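FOR IMMEDIATE RELEASE

Podley Confirms Separation of Singing Duo Cemberg

October 2018 -- Podley, the management company representing the pop duo Cemberg, today confirmed that singers Barnabás Rácz and Yasir Mohmand have ended their professional partnership. The decision was reached by mutual agreement in September.

Recent reports have claimed that the two performers parted after an argument backstage. Podley rejects those reports. Both artists wish to pursue separate projects and remain on good terms.

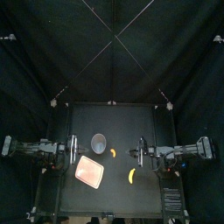

The remaining concert at the Vermeulen Theater will not take place. All 1038 ticket holders will receive a full refund from the original point of sale. Refunds will be issued automatically, and no claim form is required.

"Yasir and I have sung together since school, and we will go on being friends," said Mr. Rácz. "We ask that our families be left out of the coverage."

Mr. Mohmand added: "I am thankful to everyone who came to see us, including the 200 people who turned up for our first show."
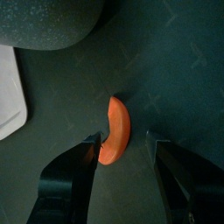 Page 2 of 2

Zarkel, the duo's record label, will release their final album as planned. A signed edition -- limited to 800 copies -- will be offered first to members of the Cemberg mailing list. Neither artist will give interviews about the separation.

Media inquiries should be directed to the Podley press office. Requests concerning the album should be sent to Zarkel.

###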